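Hosholm Household Manipulation Project
Progress report to the Bellini Fund, second period
Prepared by Ginevra Costa, 17/01/2025

Summary for those reading only the first paragraph: the project is on schedule except for the part that isn't, and that part is the right hand.

You will recall from the October report that we promised 1,000 completed breakfast trials by the end of this period. We have 143. The shortfall comes almost entirely from one fault, which stopped work for 11 days and taught us more about grip force than any of us had asked to know.

What happened

During a routine toast run the right hand closed on a slice of bread and declined to open again. The release command was sent, logged and acknowledged. The software reported the hand as open. The bread was in a position to disagree. Evaristo Rizzi, who was supervising, sent the command a second time, and the arm then carried on to the next step of the task, which was to press the toaster lever, using a hand that still had a slice of bread in it.

He hit the stop button. The arms halted as designed and there were no injuries. The toaster was plugged in at the time, which is the reason this is written up as a safety matter and not as an anecdote.
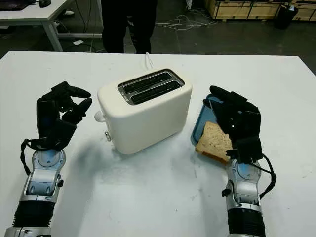 The cause took longer to find than it should have. We suspected the grip controller first, then the cable, then each other. In the end it was a position sensor in the thumb that froze at its last good reading whenever the hand was held closed for more than a few seconds. The planner asked whether the hand was open, the sensor repeated something it had believed earlier, and everyone downstream was satisfied. Zusotora, who supply the hands, have accepted the fault and replaced 2 sensors under warranty. They have also sent a revised manual, in which the relevant page is now longer.

What we have changed

The arm no longer moves to a new step on the word of a single sensor. Motor current has to agree, and if it doesn't, the arm stops and waits for a person. This costs us time on every trial and I would ask you not to suggest removing it.

The toaster outlet is now wired through the same stop circuit as the arms. It should have been from the start. That was my decision and I got it wrong.

Evaristo has rewritten the supervisor checklist so that it fits on one side of paper.

Still open

The old sensors are with the test lab at Nollham and we have no report back yet. Until we do, nobody works within reach of the arms while they are powered, and heated trials are suspended. Cold toast trials continue. The bread budget is overspent, and a revised line is in the attached sheet.

Request

We ask to move the 1,000-trial milestone to the end of the next period, at no additional cost apart from the bread.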